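Purunham Dual-Arm Laundry Cell: Setup and Care

Home / Equipment / Laundry and garment handling / Dual-arm cell

Availability: built to order
Page revised April 2026

The Purunham laundry cell is a pair of arms mounted on a common base that works from one side of a table. It sorts garments out of a mixed pile and puts them on hangers. The cell ships assembled except for the grippers, which travel in a separate carton and are fitted on site.

What is in the shipment

Base with both arms mounted
Two grippers, with fingers installed
Gripper cables, left and right (marked on the sleeve)
Umen controller and power lead
Spare finger set
Hex keys and a torque driver
Printed setup card

The table is not included. Any flat table will do if it does not rock and the top is a plain color. Glossy tops cause trouble with the garment camera, especially with white clothing. We suggest matte gray.

Setting the cell in place

Roll the base up to the long side of the table and lock the wheels. Leave 30 cm between the base and the table edge. Hangers are often held below the level of the tabletop while the arm turns them, and a smaller gap will make them strike the edge. Check that the base is level in both directions before powering the arms. On tile, look at the feet again after the first day, as grout lines can let one foot settle.

Keep people out of the reach of both arms while the cell is powered. The stop button must be within reach of whoever is supervising.

Fitting the grippers

Turn the power off at the controller. Seat the gripper on the wrist, start all the screws by hand, then tighten them in a cross pattern with the driver supplied. Plug in the cable last.

The cable needs slack. Leave a loop large enough that the wrist can turn fully both ways without pulling on the plug. Do not tie the loop down to the wrist housing — most cable failures we see on returned units are at that point. A cable that drags through the pile is too long on the gripper side and should be fed back toward the base.

Grip settings

Cloth and hangers need different grip force. The controller holds both settings and changes between them on its own, but they have to be taught once for your stock. Use setting 42 as a starting value for plastic hangers and 58 for wooden ones. For cloth, begin at the lowest setting and go up until a single shirt can be lifted by the shoulder seam without slipping.

Teach the hanger grip close to the hook. A hanger held by the end of the long bar swings when the arm moves, and the hook ends up facing the wrong way.
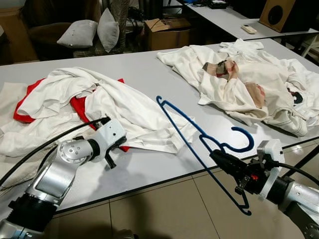
Dinu: We run plastic hangers only and had to go a little higher than the starting value. Ours are thin ones and they rotated in the fingers when the arm stopped quickly. New finger pads fixed most of it, so I would check those before touching the force setting.

Regular care

Daily: wipe the fingers with a dry cloth and remove lint from between them. Lint builds up faster with towels and fleece.

Weekly: look over both gripper cables along their full length and check the wrist screws.

Every 2 months: replace the finger pads and run the arm calibration from the controller menu. If the two arms no longer meet at the same point over the table, run it sooner.

Joint covers may be wiped with a damp cloth. Do not use solvent on the black rings, and do not spray anything directly at a joint.

Parts and service

Finger pads, cables and complete grippers are stocked by Lakasix and can be ordered by serial number. The number is on the plate at the back of the base. Units bought before December use the older cable plug, so please state the purchase date with the order.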